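Home | News | Classes | Repair Evenings | Membership | Contact

Irrigation Valves: Getting Ready for Winter

October 2019

With the growing season nearly over, a good many members have been asking what to do with automatic watering systems before the hard frosts come. The repair evenings have seen more sprinkler and drip parts this fall than in any season so far, and most of the trouble comes down to the same few causes. This item covers the usual ones and explains how to put a small system away for the winter.

The garden at Gonia has been running on timed watering for four years. It has 16 beds, two cold frames and a row of raspberries along the back fence. The system was put in by Gwilym Prydderch, who still looks after it and who wrote most of the notes used here. His own yard on the Mellia side of town has a smaller version of the same thing, fed from a rain tank.

A small valve of this kind is simple. A coil of wire sits around a metal plunger. When the timer sends current to the coil, the plunger moves and water can pass. When the current stops, a spring pushes the plunger back and the water is shut off. In larger lawn valves the plunger only opens a small side passage, and the water pressure does the rest of the work by lifting a rubber diaphragm. Both types fail in similar ways.

Dirt is the most common reason for failure. A grain of sand under the seal will hold the valve slightly open, and the bed will stay soggy no matter what the timer says. Members who draw from a rain barrel see this more than those on town water. A screen filter ahead of the valve stops most of it, but the screen has to be rinsed. At Gonia it is done every two weeks in summer. Last year it was missed for most of July, and two of the lettuce beds were drowned.

Hard water is the second reason. Scale builds up on the plunger until it sticks. Soaking the metal parts in white vinegar for an hour will usually free them. Do not soak the coil or the wire ends. Rinse everything in clean water afterward and let it dry before putting it back together. Rubber seals should be wiped with a cloth and checked for nicks. A nicked seal will not get better and should be replaced.

The third reason is the wiring. Outdoor connections corrode when they are only wrapped in tape. Waterproof connectors filled with grease cost very little and last for years. When a valve does nothing at all, check the connections first, then swap its wires with a valve that is known to work. If the trouble moves to the other valve, the fault is in the timer or the cable. If it stays where it was, the coil is probably burned out.
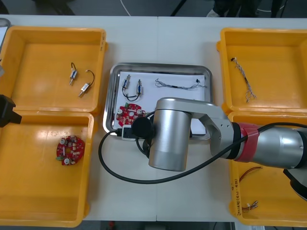 Do I have to take the valves out of the ground for the winter?

Buried valves can stay where they are if the lines have been drained or blown out and the box has a lid that fits. Valves mounted above ground on a faucet or tank should come indoors.

Draining a system takes less than an afternoon. Shut off the supply at the indoor valve first. Then open the drain at the lowest point of the line and run each zone from the timer for a minute or two, so that every valve opens and lets its water go. If there is no low drain, the line will need to be blown out with compressed air. Keep the pressure low. Drip tubing is not made to take much, and fittings will pop off well before the tubing splits. Wear eye protection and keep children indoors while it is being done.

A backflow preventer holds water even after the line is empty, and it is the most expensive thing to replace. Turn its handles to the halfway position so that nothing is trapped inside the ball valves. Wrap it if it is out in the open, but leave the air vents clear. The one behind the tool shed on Gwynne Street cracked two winters ago and the new one cost $354 with the fittings.

Battery timers should have their batteries removed. Leaking batteries ruin more timers than frost does. Write the watering schedule on a piece of masking tape and stick it to the back of the case, since many of the cheaper timers forget their settings once the power is gone. Timers that plug into the wall can be left plugged in with the dial set to off or rain.

Parts that come indoors should be dried and stored somewhere that stays above freezing. A labeled bag for each zone saves a lot of guessing in the spring. Put the screws in the same bag. Drip emitters can be left on the tubing, but pull the end caps so that the last of the water can run out, and tie the caps to the line with a bit of string.

Plants still need some water after the system is shut down. Newly planted shrubs and trees should be watered by hand every couple of weeks until the ground freezes, and garlic beds should be damp when they are mulched. A can or a hose is fine for this. Disconnect the hose from the faucet each time. A hose left on will hold water in a frost-free faucet and split it inside the wall, where the leak does not show up until spring.

The loan compressor can be signed out from the Osska Road tool library in November, for one day at a time. It comes with an adapter for garden hose thread. Members with underground lines that need a larger fitting should bring the old fitting along when they pick it up. Please return the compressor with its tank drained and its cord coiled.

Six spare diaphragm kits are left on the shelf at the tool library. They fit the one-inch valves used at Gonia and most others of the same size. Take one if you need it and write your name on the sheet. Another order will be placed in the spring.

The next item in this series will deal with cleaning and storing rain barrels, including what to do with the downspout once the barrel has been taken off.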